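Open sockets and robot cells – what's your rule?
Last updated January 31, 2018

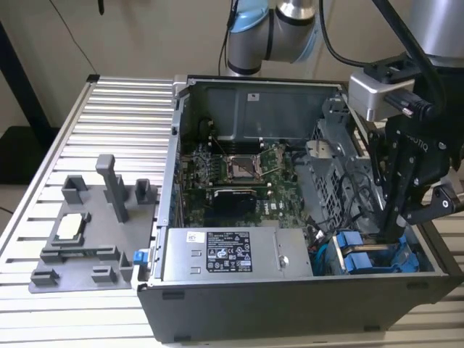
1. Proposed rule

jjires: Socket frame up means no arm movement over the board. CPU stays in its tray pocket until a person signs the sheet. Janka Jireš, Caltlow

29 replies · 4 shares

sillix_ben: Too strict. We limit speed over the board to 30 mm/s and carry on.

jjires: Speed won't save bent pins.

oldbench: Agree with Janka. Cover the socket first – then do the drive bay.

sillix_ben: Covers get left in. Seen it twice.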